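Why does wood have lines?
By Kenna Swanson

Look at a table made of wood, at home or at school. Maybe you can find long lines in it. We call these lines the grain.

The lines come from the life of the tree. Every year a tree grows a new layer of wood under its bark. In spring the tree grows fast and the new wood has a light colour. Later in summer it grows slower and the wood is darker and harder. One light part and one dark part together make one ring, and this is one year of the tree.

If you cut the trunk across, like a cucumber, you see circles. If you cut it along, from the bottom to the top, you see the same rings from the side, and now they look like lines.
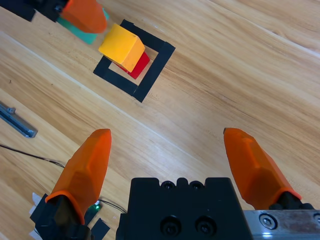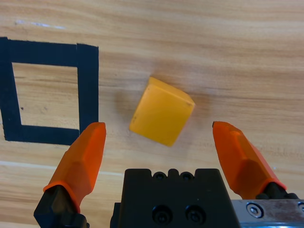 Grain lines on a wooden tabletop.

Rings can also tell us about the weather. In a rainy year the ring is often wide. In a dry year it is often very thin. In my neighbour's garden there was an old tree with 42 rings, and some trees live for more than 300 years!

Not every tree makes clear rings. In hot countries where it rains all year, the tree grows almost the same in every month, so the rings are difficult to see.

Try it yourself: put a thin paper on a piece of rough wood and rub it softly with the side of a crayon. The grain will appear on your paper. Ask an adult first which wood you can use.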